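Good habits for the simulated bench

A big thank you to everyone who sent comments on the Trundorach guidelines over the past few weeks — Dalal Masri has read every one, bless her, and the new draft is much friendlier for it.

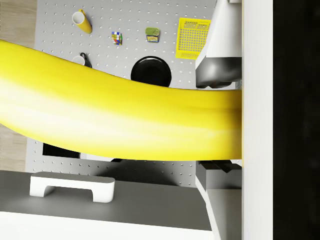
The main change is that each trial now gets its object list written down before the arm moves, with names we all agree on (a mug is a mug, please, and a cup is a cup). 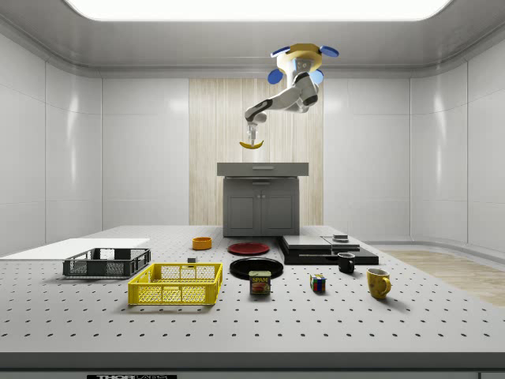 Karim Fakhoury would also like two people to sign off any change to the layout, whatever its size or colour. Comments on section 3 are welcome until the end of November.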